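## 4. Setting up the sorting task

These steps assume the arm is bolted down and the Flastex fingers are fitted. If either is untrue, go back to section 3 and we'll say no more about it.

1. Switch on the arm at the wall, then at the base. It will stretch like a cat. Let it.
2. Log in on the club laptop and open the Cerkcombe profile. The Sutarmont profile belongs to the other team and has their opinions about speed in it.
3. Set the finger speed to 400. Higher settings are available and have been regretted.
4. Wipe the table with a dry cloth.

> **Caution:** Keep hands, sleeves and lanyards off the table once the arm is live. The red button stops everything, including arguments.

5. Put out the pieces with plenty of white table between them, and stand the grey container at the back, against the wall.
6. Press **Open** and wait for both fingers to stop moving.
7. Check the wrist view. You want both blue fingers showing, nothing between them, and the pieces and container further off. The top of the container can be out of view. 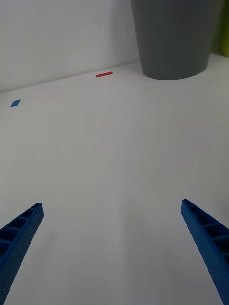

8. Press **Record**, then start the run. Save it under your own name. Kam-wah Lau has 61 runs to his credit and remembers making two of them.

**Note:** If the arm goes for the container instead of a piece, stop the run and repeat step 5. Tell Tsai only if it happens twice.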